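Gerasimos Liapis
June 13, 2023

OK so I finally tackled the snack and dry goods cupboard and I have things to say. Thread, I guess (sorry)

1/ Background: we moved to the place on Larkdale in May and whoever unpacked the kitchen (me, at midnight) just shoved every packet into one deep cupboard and shut the door. It has been like that ever since. You open it and something slides out onto your foot.

2/ I bought two of those Skernby pull-out bins, the 20 inch ones, and they fit!! I measured wrong and they still fit. Quarter inch to spare on the hinge side.

3/ First rule I made for myself was everything comes out before anything goes back in. Second rule was no snacking. I broke the second one pretty fast, there was half a bag of pretzels in there and they were fine.

4/ Things I own too much of: cornstarch. Bay leaves. Those little soy sauce packets from takeout, which I keep saving like there's going to be a shortage.

5/ Things I own none of, after being completely sure I did: rice vinegar, sesame seeds, regular salt. REGULAR SALT

6/ Jars. I know everybody decants now and it does look great, but I've tried it and I always end up with an inch of mystery powder and no cooking directions. So packets stay packets in this house. I fold the top over, put a clip on it, stand it up in the bin like a file folder.

7/ The flat pouches are what get me. They won't stand up on their own and they slip behind everything and then you buy them again. I've put mine in one shallow tray now, big ones at the back, little ones in front.

8/ Last bunch to sort was the stuff from my run to the Chinese grocery over on Burnley. I love that store, I go in for scallions and come out with a full bag every single time

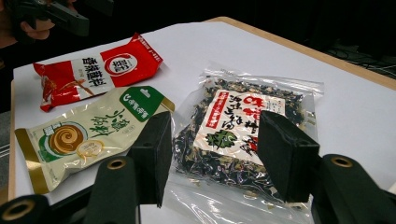 9/ Anyway the red one goes up front in the tray so I remember to eat it, the cream pouch goes behind it, and the clear bag of dark dried stuff gets the bin by the stove with the other soup things. I need a better clip for that one once it's open.

10/ Still to do: the spice shelf, and whatever is going on above the fridge. Not tonight though.

11/ If anyone has a trick for keeping flat pouches upright please tell me, I've already tried binder clips and a napkin holder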